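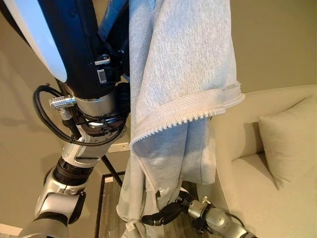
Según Mwende Kariuki, el programador Ondura pierde la hora cada vez que se va la luz, y que el manual viejo no decía nada de la pila. Tiene razón, no lo decía. Queda añadido en el apartado de la pila, más abajo.

4. Puesta en marcha del riego por goteo

Vale para el Ondura de pared con transformador. El modelo de grifo va en otra hoja.

Antes de empezar

Cerrar la llave general del huerto. Transformador desenchufado. A mano: destornillador plano pequeño, cinta de teflón, un cubo, tijera de podar vieja para cortar tubo (la buena no, se mella).

PRECAUCIÓN: no abrir la tapa de conexiones con el transformador enchufado. Tampoco "solo un momento".

Montaje del cabezal

1. Teflón en la rosca de la toma, en el sentido de giro. Varias vueltas, bien tensas.
2. Filtro primero, luego reductor de presión, luego electroválvula. En ese orden. La flecha de cada pieza apunta hacia el huerto.
3. Apretar a mano. Si gotea después, un cuarto de vuelta más con llave y parar ahí. La rosca es de plástico y se raja.
4. Tubo principal a la salida. Si entra duro, mojar la punta en agua caliente. Nada de grasa ni jabón.
5. Dejar el final de línea abierto, sin tapón. Se pone luego.

Nota: en la toma Sopacua antigua la rosca es macho y hace falta adaptador. No viene en la caja, hay que pedirlo aparte.

Pila

6. Abrir la tapa inferior del programador y meter la pila respetando el polo. Guarda la hora y los programas cuando falta corriente. No abre las válvulas, para eso hace falta el transformador.
7. Cambiarla cada febrero, antes de la temporada. Aunque el icono salga lleno. El icono no es de fiar con frío.

Si al volver la luz parpadea la hora, la pila está floja o mal asentada. Sacar, limpiar los contactos con un paño seco, volver a meter. Aisyah Siregar avisa de que en algunos aparatos la lengüeta metálica queda demasiado plana, basta con levantarla un poco con el destornillador. Con cuidado que se parte.

Lavado de la línea

8. Abrir la llave general despacio.
9. Botón MANUAL, zona 1. Dejar correr hasta que salga limpia por el final de línea, en el cubo. Suele salir tierra y virutas del corte.
10. Botón STOP. Poner el tapón.
11. Repetir con las demás zonas, una por una.

PRECAUCIÓN: si se salta el lavado los goteros se atascan en la primera semana y luego no hay quien los limpie. Van a la basura.

Programación

12. Rueda en HORA. Ajustar con + y –. Ojo, el reloj no cambia solo en verano ni en invierno.
13. Rueda en INICIO. Recomendado: las 6 de la mañana. A mediodía no, se evapora la mitad.
14. Rueda en DURACIÓN. Tomate y pimiento: 12 minutos. Lechuga y semillero: 3 minutos, mejor dos veces al día en tiempo seco.
15. Rueda en DÍAS. Marcar los que toquen.
16. Rueda en AUTO. Si se queda en cualquier otra posicion no riega. Es el fallo más repetido, mirar esto antes de llamar.

Nota para líneas largas: el reductor de serie aguanta hasta 200 goteros. Con más, los del fondo se quedan secos. Partir en dos zonas.

Sensor de lluvia Flumon (opcional)

Quitar el puente de los bornes SENSOR y conectar ahí los dos hilos, da igual cuál en cuál. Colocar a cielo abierto, lejos de aleros y del propio riego. Sin sensor el puente se queda puesto, si no el programador cree que llueve siempre.

No riega, qué mirar

Rueda fuera de AUTO.
Llave general cerrada.
Puente del sensor quitado sin sensor.
Filtro sucio. Desenroscar con la llave cerrada, aclarar bajo el grifo, cepillo blando.
Hilo suelto en la válvula. Desenchufar antes de tocar.

Si la válvula zumba y no abre, casi siempre es arena en la membrana. Ver apartado 6, despiece de la electroválvula. Guardar el muelle en un bote mientras se limpia, es pequeño y y no se vende suelto.

Repuestos y adaptadores: preguntar por Larasati Sinaga en el almacén Okano, con la referencia de la pegatina trasera apuntada.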